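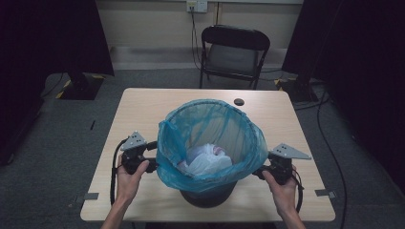

The small gray bin on the table, with its blue bag.

July 18, 2024

Today was the day of bins. I had promised myself to do all of them before lunch, and I finished at four in the afternoon, so my promise was not very good. Still, they are done, and I want to write it down while I remember how I did it, because last time I wrote nothing and had to learn everything again.

I began with the bin from the hallway. It is the easy one. You lift the bag, you tie it, you carry it down. The kitchen one is heavier and I do not like the smell in summer, so I did it second, quickly, with the window open. Then I washed it in the bathtub with the soap from Wakero that is for floors. I don't know if this is correct, but the bin smells like lemon now and I am satisfied.

The small dark gray one I like to do on the table. My back is not what it was in March, and when I bend over the floor for a long time I feel it the next morning. On the table I can see the rim well. I fold the top of the bag over it and pull the plastic down until it sits. With the blue bags it is never perfect. One side always has too much plastic and hangs like an old sock. I used to fight with this. I took the bag off and put it on again until I was angry. Now I leave it.

The blue bags are the ones I bought in Mendby, at the discount store next to the bus station. They are thin, and you can see through them what you threw away, which I did not think about when I bought them. In the blue one there is already a white plastic bag, crumpled at the bottom. So the bin was clean and empty for a very short time! I decided it does not matter. A bin is for this.

I have to say something about the price also. One pack of the blue costs 23 and has 18 bags in it. The black ones from Dirnar are stronger, but they are too big for the small bin, and then half of the bag stays outside and I step on it. I will use the black for the kitchen and the blue for the small one. I wrote this on the paper inside the cupboard door so I don't buy the wrong size again.

After the bins I wiped the table two times, first with the wet cloth and then with the dry one. I swept behind the door also, and there was more dust than I expected. I found a button from my brown coat there. It must have been lost since winter. I put it in the cup with the other buttons and maybe I will sew it on Sunday, if I find the thread.

In the evening I walked to Benítez for bread but they had only the sweet kind, so I ate soup with crackers. My telephone says I made 3,306 steps today. I wanted 3,000, so it is enough, and I think many of them were on the stairs with the garbage.

Tomorrow I have to telephone about the water bill before ten. Also buy: bread, thread (brown), sponge, and something for the lid of the kitchen bin, it does not close well on the left side and I am tired of pushing it.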